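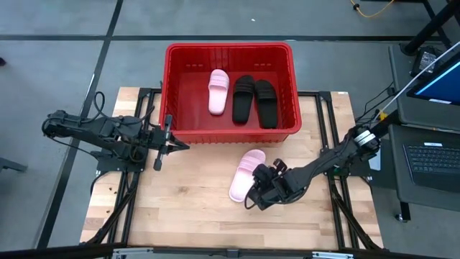
合租房的玄关总是堆满鞋，怎么定规矩才有人守？

每人在门口只留一双当季在穿的，其余拿回自己房间，房东或二房东每周日晚上把多出来的直接放到主人房门口。规矩写一句话就够，写成一页没有人会看。

下面是具体情况，嫌长的可以跳过。

我们住在 Erkside 路一套老公寓里，四室一厅，玄关窄得两个人同时换鞋就得先商量谁抬哪条腿。四个室友，性格各异，唯一的共同点是进门之后鞋往哪儿飞就算哪儿。上个月我忍无可忍，在群里发了一份《玄关公约》，分了章节，还有附则。阅读情况良好，收到两个大拇指，一个“哈哈哈”，外加一张猫的表情包。第二天早上我在厨房门口踩到一只登山靴。

鞋架买过一个，Hendo 的，三层，标价 109，自己拧螺丝。说明书上画的那个人始终面带微笑，我拧到第二层就笑不出来了。装好之后它确实立住了，只是最下面一层放不进任何带跟的东西，最上面一层一周之内变成了快递、雨伞、半包猫粮和一只不知道谁的头盔的家。鞋呢，照旧在地上，围着鞋架摆了一圈，像来参观的。

还有气味问题。八月份，关着门，四个人的运动鞋，不展开讲了。有位室友坚持认为那是楼道里飘进来的。楼道里闻起来是隔壁炖的排骨，我很希望它能飘进来。

罚款也试过，一双一次 2 块，放进玻璃罐。罐子里现在有一枚游戏币和一张欠条，欠条是我自己写的，那天赶着接电话。

想请教的有几件：一是除了贴条子和发脾气，还有什么办法；二是鞋架那个位置换成柜子值不值得，房子是租的，合同还剩一年；三是气味怎么治，香薰就别推荐了，我们试过“雨后森林”，结果是一片有人在里面打过篮球的雨后森林。

2022年8月6日，星期六　发帖人：门口有座山

Cyprian Kwiatkowski

我住过七处合租，当过公约的起草人，也当过公约的违反者，后者轻松得多。说几条经验。

先说规矩。你那份公约的毛病出在它默认大家读完会羞愧。合租的人回到家，手里拎着外卖，手机夹在脖子上，脑子里只有一件事，就是把脚从鞋里弄出来。这时候能管住他的只有脚边的东西。所以要让“放对”比“乱扔”还省事：门一开，落脚的地方就是该放鞋的地方。你现在的鞋架在哪儿？如果要往里走三步再弯腰，那它就是一件装饰品。

我后来的做法是一人一个敞口的筐，贴墙放，靠门那侧，进门一脱一丢，不要求摆整齐。筐里乱成什么样是筐主人的事，从上面看确实不雅，但地面是空的，拖把能过去。筐满了就不许再放，溢出来的周日晚上连筐端到他房门口，不留言，不发群。我试过留言，写得很客气，效果是对方也客气地给我回了一张，我们就这样通了三周的信，鞋一双没动。

筐要带孔的塑料筐，别买布的，也别买藤编的。布的吸味儿，藤的勾袜子，而且藤筐一旦踩进去一只湿拖鞋，你就等着它自己发展出生态来吧。塑料的拿到浴室冲一冲，倒扣着晾干，完事。

再说柜子。合同剩一年，我不建议买。我在 Omoregie 街那套房子里咬牙买过一个翻斗式鞋柜，搬家那天发现它比新房的玄关宽两指。两指。最后它在阳台上装了一冬天的土豆，装土豆倒是很好用，通风，避光。你们要是爱吃土豆可以考虑。

拖鞋单独说一句。夏天的拖鞋是重灾区，因为大家都觉得拖鞋不算鞋，一双留在门口，一双放浴室，一双倒垃圾穿，还有一双“本来要扔的”。规矩里得写明拖鞋也算。款式一样的更麻烦，我和当时的室友买了同一款黑的，尺码差一号，整个八月我都觉得自己的脚在缩水。后来拿指甲油在鞋底点了个点，问题解决，友谊也保住了，指甲油是他的。

Paula Munteanu

只答气味那条，别的楼上说得够多了，土豆那段我看了两遍。

气味多半是没干透。运动鞋穿了一天，里面是潮的，马上塞进柜子或者叠在别的鞋底下，它没法干，就开始往外说话。先把鞋垫抽出来，跟鞋分开放，在窗边过一夜。同一双别连着穿两天，轮一轮。报纸团成球塞进去，早上换掉，家里没报纸就用超市的广告单，那东西终于有了用处。

小苏打可以用，装在旧袜子里扎口，塞进鞋里过夜。别直接倒！我倒过，第二天在地铁上每走一步就冒一小股白烟，对面的小朋友看得很高兴。皮鞋和麂皮的别用，会发干。

塑料拖鞋最省心，洗洁精加旧牙刷，凹进去的花纹里多刷几下，冲净，放阴凉处，别在大太阳底下暴晒，有些泡沫底会缩，缩了就只能送给脚小的朋友。

我用过 Brivari 的除味喷雾，2356 那个编号的，柑橘味。喷完鞋里是柑橘味和鞋味，两样都在，彼此相安无事。剩下大半瓶，你要的话我寄给你，邮费你出。

还有，楼道那位室友，请他把自己的鞋放在床头睡一晚，再讨论来源。

隔壁炖排骨的

不请自来。我是房东，不是他们那套的，别紧张。

写进合同。我租出去的房子，公共区域堆东西一次扣 100 押金，从来没真扣过，也从来没人堆。

楼上说买筐的，筐也会越买越多，我有个租客现在专门有一个筐装筐。

相关帖子
室友把湿伞撑在走廊里晾，算不算占用公共区域
浴室地垫多久洗一次，我们吵了两天
租房能不能在门后打挂钩，押金会不会扣
冰箱按层分还是按格分
麂皮鞋淋雨之后发硬怎么办
猫总睡在我的左脚鞋里，右脚从来不睡
旧鞋架可以改成花架吗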